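Teaching a Simulated Robot to Open a Door (and What Fifty Ugly Rooms Had to Do With It)

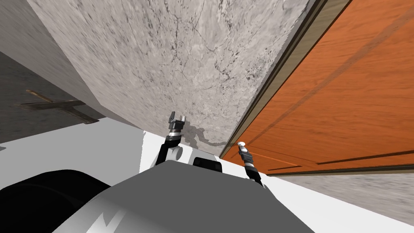
One of the training rooms, with the right gripper just under the knob.

I have been promising a post about the door project since the spring, and a few of you have very kindly kept asking, so I've made a big pot of coffee and I'm finally going to sit down and write it. Fair warning, it's a long one! If you only want the result, skip down to the part about the rooms.

For those who are new, I work on manipulation in simulation, mostly in the evenings these days, with a small group that grew out of my old lab. Our simulator setup is called Tistik (it was a typo in a folder name and it stuck), and the learning code that sits on top of it is called Flidside, which has an even sillier origin that I'll save for another time. The robot has two arms with a gripper on each, and the job we gave it was the most ordinary one we could think of. Walk up to a door, find the knob, turn it, pull.

Doors are an old problem and lots of people have done lovely work on them. What we wanted to know was pretty narrow. If you train a policy from camera images, and you only have so much computer time to spend, is it better to spend it on variety in how the door moves (stiff hinges, sticky latches, knobs that need a bigger twist) or on variety in how everything looks? I had always been firmly in the first camp. My reasoning was that a door is a door, and the hard part is the physics, and surely the network would sort out the colors by itself. I said this out loud in several meetings, with some confidence, and my friends have been very gracious about not bringing it up since.

So we set up two versions. The first got one plain room, beige and boring, and a huge spread of hinge and latch settings. The second got a much smaller spread of physics and 50 rooms, each with its own materials pulled more or less at random from a texture library. That's how you end up with a wall of pale marble with dark veins running all over it, right beside an orange wooden door with a little white knob. No decorator on earth would sign off on it. I've grown fond of these rooms, though, the way you get fond of the chairs in a waiting room you've spent a lot of time in.

We also tipped the camera. Our first runs kept the view nice and level, and Svatopluk Šindelář, who joined us in November and has more patience for camera math than anyone I've met, suggested letting the view roll and tilt quite a lot from one episode to the next. I thought it would just make everything harder to learn. It did make everything harder to learn! The curves were flat for so long that I nearly stopped the job on a Friday night, and then I fell asleep on the couch before I got around to it, so it kept going.

Now, the rooms. We held back 24 doors that neither version had ever met, with new textures and new physics both, and ran each policy on every one of them. The version trained in the plain room opened 2. The version trained in the ugly rooms opened 18. I checked the scoring script, then I checked it again, then I had Svatopluk write his own from scratch without looking at mine, and he got the same numbers.

When we went back through the failures, the plain-room policy was mostly missing the knob altogether. It would bring the gripper up with great purpose and close it on air, a hand's width off to the side. All that careful practice with sticky latches was no help, poor thing, when it hardly ever had hold of anything. The other version had the opposite trouble. It found the knob nearly every time, and the doors it lost were the ones with a stiff latch, where it would twist a little, give up, let go, and try again until the clock ran out.

I want to be careful here. This is one robot model, one simulator, and round knobs only, and lever handles might tell a different story. The two versions also didn't see exactly the same number of episodes, because the marble and wood rooms render more slowly than the beige one. We matched them on computer time, which seemed the fair thing to us, but I can see someone arguing for it the other way and I wouldn't put up much of a fight.

There's also the matter of the second arm. In most of our runs the left arm doesn't contribute anything, it just holds its gripper up in the air while the right one goes to work. We had hoped it might learn to brace against the wall or catch the edge of the door once it opened. So far, no sign of that. The reward doesn't ask for it, so I suppose I can't complain.

Next up is the obvious mix, all the rooms together with the full spread of latches, and we're calling that run Noven. It's been going since this morning and the curve is flat as a pancake, and this time I'm leaving it alone. If you've tried something similar with drawers or cabinets, please do write to me, I'd love to compare notes.

Enjoying the blog? Enter your email to get new posts in your inbox. You can unsubscribe at any time.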